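谢丽华：一把手持夹爪从开箱到返修

2022年5月13日 采写：庄海茵

谢丽华的工作台靠门，台面铺一块灰色橡胶垫，右手边是一排内六角扳手，按尺寸从小到大插在木条上，最小的那把缠了一圈黄胶布。她在Omberg负责采集设备的维护，手持夹爪的装配、标定、日常保养和返修都归她。采访那天，她手里在拆的一把编号909，前一天晚上送回来，单子上只写了四个字：合不拢了。

“合不拢有好几种，”她说，“一种是手指机械上到不了位，一种是到位了，但读数说没到位，还有一种是用的人觉得它没合拢，拿卡尺一量，什么事没有。单子上都写合不拢。”

她先不动螺丝，拿起来空捏了几下，把耳朵凑过去听。连杆正常的时候，开合的声音很轻，从头到尾一个样。909在快合上的时候有一下很小的咔哒。她又捏了一次，确认是左边，才把夹爪翻过来放在垫子上。

“先听再拆，这个习惯是跟吕泽伦学的。我刚来的时候上手就拆，拆完装回去，毛病没了，过两天又有，因为我根本不知道它原来毛病在哪儿。他就让我把每一把的声音先听一遍，写下来，写不出来就不许拆。”

我问她写些什么。她翻开手边的本子给我看，字很小，一行一条：左侧，合到底前一下，轻；右侧，张开时涩；整体偏紧，换垫后出现。本子是按编号排的，一把一页，写满了就往后面贴纸。

手指张开和合拢靠的是两侧的连杆，每个铰点上一颗螺丝。谢丽华说这几颗螺丝是整把工具上最要紧的地方，也是最常出事的地方。拧得太紧，捏起来费劲，用的人手酸，动作就变形；拧得太松，指尖会左右晃，夹薄的东西时两个垫子对不齐，一上一下错开。

“我的做法是先拧到底，再往回退一点，退到手指刚好能靠自己滑开。退多少没有一个死的角度，每一把的孔都不完全一样。退完以后点螺纹胶，放着，第二天再试。有人点完胶马上就拿去用，那等于没点。”

胶的用量她也有规定。针头蘸一下，在螺纹中段抹半圈就够，抹多了会顺着螺杆流进铰点，干了以后整个关节发涩。她刚接手时清过一批这样的夹爪，用棉签和酒精一个一个擦，擦了一个下午还没擦完。“有两把擦不出来，只好换销子。换下来的销子我留着，放在那个小铁盒里，新来的人我都给他摸一下，让他知道胶流进去是什么手感。”
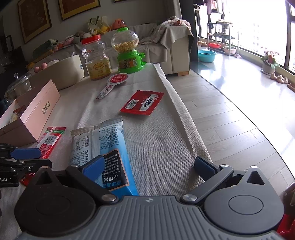 连杆之外，她花时间最多的是指垫。垫子是软的，磨损慢，但是一直在磨，用的人每天拿着，感觉不到变化。她每周把所有在用的夹爪收上来一次，在灯底下斜着看垫面。新垫子表面是哑光的，用久了中间会发亮，发亮的那一块就开始打滑了。

“打滑最麻烦的地方是它不会每次都滑。十次里面滑一次，用的人会以为是自己没捏好，就下意识多用点力，接下来所有的动作都多用了一点力，数据里看得出来的。菲克里跟我说过，他看开合曲线就能猜到哪把该换垫了，曲线底下那一段越来越平，就是人在死捏。”

菲克里·塔里甘负责数据检查，座位在里间。他后来走出来接水，顺便加入了几分钟的谈话。据他说，设备上的小毛病到了他那里都会变成一种形状。“镜头脏了，画面角上有一块雾，每一段都在同一个位置。手指晃，两边的宽度对不上。松了的支架最难认，因为它是慢慢歪的，单看一段一点问题都没有，把早上第一段和下午最后一段叠起来看，才知道歪了。”

谢丽华接过话，说支架的问题后来是靠画线解决的。她在相机座和夹爪本体的接缝上横着画一道白漆线，两边各占一半。线断开了，就是有人碰过或者螺丝松了，不用叠什么画面，低头看一眼就行。

“画线便宜。我们以前打算装个传感器去测它歪没歪，方案都写了，凯万看完说，你先画条线试试。”

凯万·霍斯拉维是这套夹爪的结构设计者，目前手上在做下一版，名字暂定Benderari。谢丽华给他提过一张单子，上面全是拆装时遇到的问题，比如侧板必须先卸掉才能碰到里面那颗螺丝，比如换垫时要把整根手指取下来。她说凯万采纳了一部分，侧板那条他采纳了，手指那条没有，理由是手指如果做成可以单独抽出垫片的结构，根部就得加厚，夹细小物件时会挡住镜头。

“他说的也对，我就接着把手指取下来换，多花几分钟。”

垫子怎么贴，她演示了一遍。旧垫撕掉以后，残胶用塑料刮片刮，不许用金属的，金属会在指面上留下划痕，新胶贴上去会有气泡。刮干净以后用酒精擦，等它自己干，不要吹。贴的时候从指尖往根部一点点压下去，压完夹一张对折的纸，用夹子夹紧，放一个晚上。指尖那一头最容易翘，她会在第二天早上用指甲轻轻拨一下，能拨动的就返工。

“有人喜欢用502补一下翘起来的角。看到我就撕掉。502干了是硬的，软垫子上面有一个硬的角，你夹塑料袋，袋子就从那个角开始皱。”

装好以后是标定。Omberg的标定流程原来有七页，谢丽华把它缩到了一张纸，正反两面，塑封了挂在台子边上。大意是先把手指完全合拢，记下零位；再完全张开，记下最大值；中间用标准块卡几个位置，看读数是不是跟得上。标准块是金属的，平时放在绒布盒里，取用要戴手套。

“零位一定要在换完垫子之后重新做。道理很简单，垫子有厚度，新的比旧的厚。可是这一步漏掉的人最多，因为漏掉以后夹爪照样能用，手上完全没感觉，只有读数差了那么一点。到了薄的东西那里，这一点就很要命，读数会告诉你手指中间什么都没有，可画面上明明夹着一个包装袋。”

做完标准块，还要到桌上去试。谢丽华很看重这一步，她的说法是，标准块又硬又平，什么毛病在它身上都会变小。她会让至少两个人各拿一把，在桌上夹一些日常的东西，小包装的零食最常用，便宜，好买，软硬厚薄都有，夹坏了也不心疼。

“一开始我们用的是统一买来的测试件，橡胶块、木块、海绵，一整套放在盒子里。测试件上全部合格，发下去第二天就有人来找我。后来我就去楼下买了一袋吃的上来，摊在桌上夹。夹了没几下，毛病就出来了。”

铺了桌布的桌面也比光桌面好用，她说。手指贴着桌面往里铲的时候，指尖会带到布，布一起皱，阻力就上来，连杆要是有一点松，这时候会往外偏。光桌面上指尖是滑过去的，什么都试不出来。反过来，要检查指尖高低是不是一致，就得把布撤掉，在硬台面上看两个指尖能不能同时碰到。两种台面她都要过一遍，先硬后软。 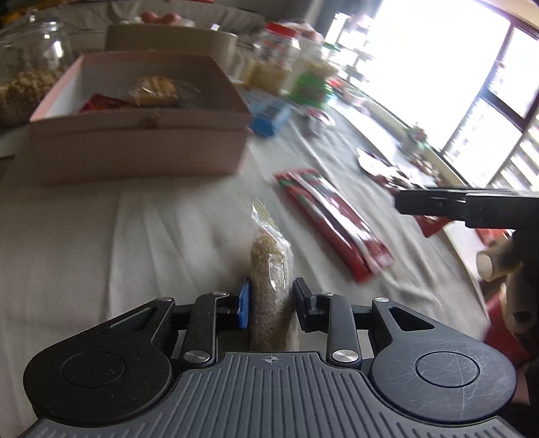

试夹的时候先夹什么后夹什么，谢丽华有自己的顺序。硬盒子放在最前面，看对中；扁的小包放在第二，看指尖能不能从桌面上把东西抄起来；装颗粒的透明袋子放到最后。她认为最后一样最能说明问题，像立在两根手指中间的那种浅褐色颗粒，外面一层透明塑料袋，顶上有褶的封口朝上，袋身没有固定的形状，两边的手指压过来，里面的颗粒会跑。两指如果一先一后碰到袋子，袋子就往后到的那一侧倒；两指同时到，它就站得住。“你看封口就可以了，”她说，“封口往哪边歪，就去查对面那一侧的铰点。”透明的袋子对读数也是一个考验，她会一边慢慢合一边让旁边的人报宽度，数字应该一路往下走，中间不能跳。

我问她，跳了怎么办。

“先擦。百分之九十是脏。”她说完想了想，又改口说这个比例是她随口讲的，没统计过，本子里翻一翻应该能算出来，但是她没有算。

擦镜头有专门的布，一人一块，用完折好放回袋里，脏了就洗，洗了几次以后扔掉。她不让人用纸巾，也不让人往镜头上哈气。试夹零食的时候尤其要注意，碎屑和油会从包装上沾到垫子，再从垫子蹭到别处，所以每一轮试夹结束后，垫子也要用湿布擦一遍，再用干布带一下。酒精平时不用在垫子上，用多了垫面会变硬。

两把夹爪同时上桌的时候，她还会多看一件事，就是它们会不会互相碰到。单手一把的时候，人的手腕怎么转都行；左右手各一把，两个人面对面或者挨着，指尖和指尖、侧板和指尖都有可能撞。撞一下多半没事，可是撞的位置如果刚好在指尖外侧，垫子的角就会被带起来。她要求只要碰过就报，报了不追究，当场查一下垫角和白线，查完接着用。

“不报的我会生气。因为不报，后面四个人接着用，谁也不知道从哪一段开始是坏的，菲克里那边就要从头翻。”

关于更换周期，谢丽华给了几个她目前在用的数。铰点螺丝每夹400次查一遍，用得勤的一天就能到。垫子不按次数，按天，连续使用28天以后不管看上去怎么样都换掉。一把夹爪从拆开到装好、标定完成，不算等胶的时间，她自己做要40多分钟，吕泽伦比她快，他不看那张塑封的纸。

“我每次都看。我做了这么久了还是看，正面看完翻过来看反面。有一次停电，我打着手机的光在看，泽伦在旁边笑。”

吕泽伦现在去了Allico，做的还是相近的事。四月的时候他回来过一次，带了两根他那边改过的连杆，孔里压了衬套。谢丽华装在一把备用夹爪上，试到现在。她的评价是手感好，声音也小，但是衬套磨坏以后得用压床顶出来，她这里没有压床，要送去外面做。“送出去一趟，来回几天，还不如我直接换一根连杆。他那边有设备，他那样做是合适的。我这边就再看看。”

零件的库存也归她管。台子后面的抽屉里，螺丝、销子、垫片分格放，格子外面贴着标签，标签上除了规格，还写着供货的店名。螺丝一直在Yuen拿，那家店小，但每一批头型一致，扳手插进去不晃。她换过一次别家，便宜，用了没多久就有几颗内六角拧圆了，取的时候只能上取丝器，一颗取了半天，把旁边的孔也伤了。那根手指报废以后，她把它钉在抽屉内侧，拉开就能看见。

说到拧圆的螺丝，她顺手教了我一个办法：螺丝头刚开始有一点滑的时候，垫一小片橡皮筋再把扳手按进去，慢慢往外退，有时候能退出来。已经完全圆了的就不要试了，越试越糟。

新人第一次来她这里，不会马上碰螺丝。她让他们先做一个星期的收发，早上发出去，晚上收回来，收的时候每一把都要捏一捏，听一听，看白线，看垫面，填在表上。填得不对她不改，旁边用铅笔写上她自己的判断，第二天让本人对着看。她说大部分人到第三天、第四天，开始听得出紧和松的区别；有人一直听不出来，那就多靠手摸，手摸得准的人也不少。

交接的格式也改过。早先的表上有一栏叫“状态”，填的人都写“正常”。她把这一栏拆成了四格：声音、白线、垫面、镜头，每格只能打勾或者写字，不许空着。改了以后，字多起来了，有人写“左垫下角有点翘，没处理”，她觉得这种就很好，有位置，有情况，还说明了动没动过。

回到909。拆开以后，毛病找到得很快。左侧铰点的垫圈装反了，凹面朝外，平时不受影响，合到最后一段，连杆的边会在垫圈上刮一下，就是那声咔哒。她把垫圈翻过来，换了新的螺丝，点胶。至于是什么时候装反的，她翻了本子，上一次动这个铰点是三月，旁边是她自己的字。

“我自己装的，”她说，把这一条也写了进去，“垫圈装反。以后装之前两面都摸一下，有毛边的朝里。”

写完她在塑封纸上用记号笔补了一个小箭头，指向第三步，在箭头旁边写了“毛边朝里”。那张纸上这样的补充已经有好几处，颜色不太一样，有的擦过又重新写。她打算等Benderari定型以后再重新排一版，现在先这么用着。

临走前我问她，如果只能给用夹爪的人提一个要求，会提什么。她一边收扳手一边说，不要放在沙发上。沙发软，夹爪陷进去，人一坐下来就压到侧板，压弯的侧板她今年已经换过好几块了。用完放回盒子里，手指合上，镜头朝上，盖子扣好。

909当晚留在台子上等胶干，旁边压了一张纸条，写着明早先做零位。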